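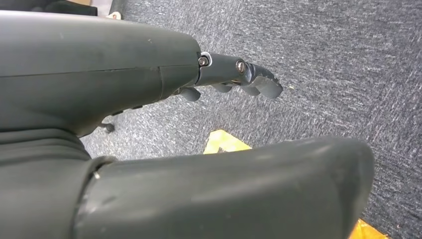
OK so the Vultedero ceasefire talks are back on as of this morning and I have thoughts, sorry in advance to everyone who followed me for recipes

Quick catch-up if you tuned out in April: both sides agreed to pull their guns back from the river, the Vullgate crossing was supposed to open for food trucks, and then it opened for 13 hours and shut again. Thirteen!!

The aid group Salus says it has 80 trucks parked on the north side. Flour, baby formula, water filters. Drivers are sleeping in the cabs and the line goes almost to the gas station
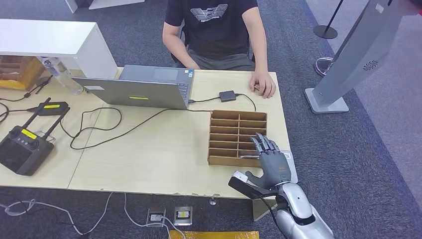
Gray laptop, yellow-green sticker on the lid

The new thing today is the Nambiar plan. Short version: 5 monitors at the crossing, neither army within sight of the road, and trucks go through in the mornings only. I read all 40 pages over lunch and it's drier than it sounds

Brenda Hartley (she's been on the mediation team since the winter round) told reporters the sticking point is who inspects the cargo. Same sticking point as last time, and the time before that

My take, for what it's worth: let Salus and the monitors check the trucks together and publish the list every night. Both governments hate that idea, so it's probably fair
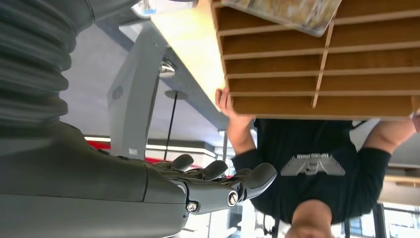 Dark gray robotic hand with a silver bolt at the knuckle

Next session starts at 4 pm their time. If the two delegations even sit in the same room I'll be thrilled, they've been passing notes through a hallway so far

Will add to this thread tonight if there's a statement. Going to go feed the dog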